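Jadness kitchen sim pack – worth it?

moffat_bench
Has anybody else bought the Jadness pack from Skolwood? I've had it going since June and I'm kind of torn. Setup was easy, and the Franka model loaded first try. My complaint is the clutter. I get 207 objects to pick from, but the random layouts love cramming things into the back corner.

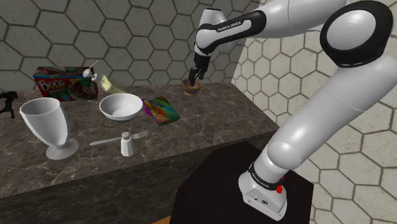 Gripper down at the striped cup, Jadness marble counter.

jinalau77
I'd call that a plus! Real counters are a mess. My old pack had everything lined up like a store shelf and my grasp planner learned nothing from it.

moffat_bench
Fair, but forks jammed up against salt shakers? I'd like a slider for it, at least.

Beathag Gunn
There's a spacing setting in the layout file – I run mine at 6 and it's much calmer. I'm less happy with the second camera. It's nice to look down the length of the counter, but the glassware is so pale against those tiles that my detector struggles.

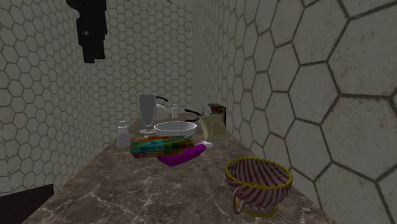
Can you swap the wall tiles without paying for the add-on?
Only the colors. New tile shapes come with the add-on, and I didn't think it was worth the money.

jinalau77
Disagree, I use it all the time. I did almost 2,000 runs with mixed walls and I'd buy it again.

moffat_bench
Ok, trying the spacing thing tonight. Thanks Beathag!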